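Equipment budget update, October
To: Monique Delaunay
From: Hui-mei Su, Plitstead bench automation

Hi Monique,

Quick one this month, mostly money. We're still inside the Girora grant, with 1,358 dollars left on the equipment line after the October invoices.

What we bought
The spare gripper fingers came from Hirketti and cost 532 dollars with shipping. I'd hoped to get them for less, but the cheaper set had a long lead time and I didn't want both arms sitting idle over it. We also spent 200 dollars on cable and plugs (boring, I know!).

What we're working on
Most of our bench time is going to the task board. I like it a lot as a test piece – buttons, toggle switches, a big green knob and a bunch of patch leads all on one housing, so we can try very different moves without swapping anything on the table. The leads are the part I'm budgeting around. Pushing a button is one thing, but getting hold of a thin plug with other cables looping over it asks a lot more of the fingers, and that's where I expect our wear costs to land.

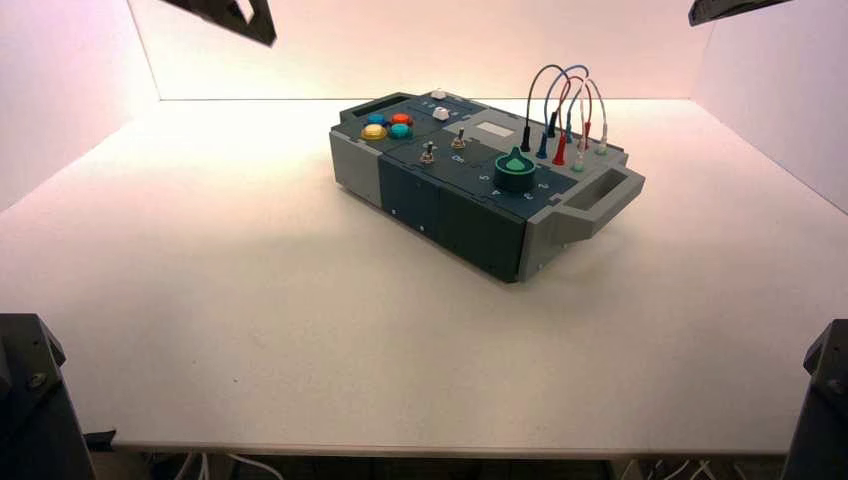 What I'd like to buy next
1. A second task board, so Caron can set up tests while we run ours.
2. Three sets of replacement leads.
3. Softer finger pads, if Hirketti will sell them separately. I've asked for a quote.

Could you tell me whether item 1 can come out of this year's money? The leads I can cover either way.

Hui-mei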